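How to Request a Copy of a Police Incident Report

Drorncombe Police Department, Records Unit
Updated 17 August 2023

Residents, insurers and attorneys may request copies of incident and crash reports held by the Drorncombe Police Department. The steps on this page apply to reports taken within city limits. Reports taken by the Samell County Sheriff must be requested from that office.

Before you begin

Have the case number ready if you were given one. It is printed on the card the officer left with you. Without a case number, the Records Unit can search by date, location and the full name of a person involved.

Crash reports are normally available 2 business days after the officer files them. Reports on burglary, assault and other crimes take longer, and a report that is part of an open investigation may be withheld or released with some portions removed.

Step 1. Complete the request form

Use Form 28, available at the front counter or by mail. Sign and date the second page. Unsigned forms are returned.

Step 2. Show identification

Victims, drivers and property owners named in a report must present a government-issued photo ID. A parent or guardian requesting a report that names a minor must also bring proof of the relationship. Attorneys should attach a letter of representation.

Step 3. Submit the request

Bring or mail the form to the Records Unit, 1400 Jenora Avenue, Room 55. Requests left at the Fallahi Street substation are forwarded to Jenora Avenue and will take longer to reach a clerk.

Step 4. Wait for notice

The Records Unit will contact you by telephone or letter when the copy is ready. Please do not submit a second form for the same report — duplicate requests are placed at the end of the line.

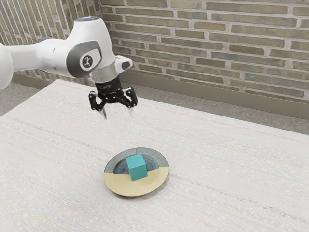
Copies may be picked up in person or mailed to the address on the form. If another person will collect the copy, write that person's name in the space provided on the second page.

If your request is denied

A denial letter states the legal reason for the decision and the portion of the report it covers. You may ask for a review in writing. Address the letter to Ladan Kiani, Records Supervisor, and enclose a copy of the denial.

Corrections

The Records Unit cannot change an officer's account. Errors in a name, address or license plate may be reported to Ghazal Kazemi at the front counter, who will send the correction to the reporting officer.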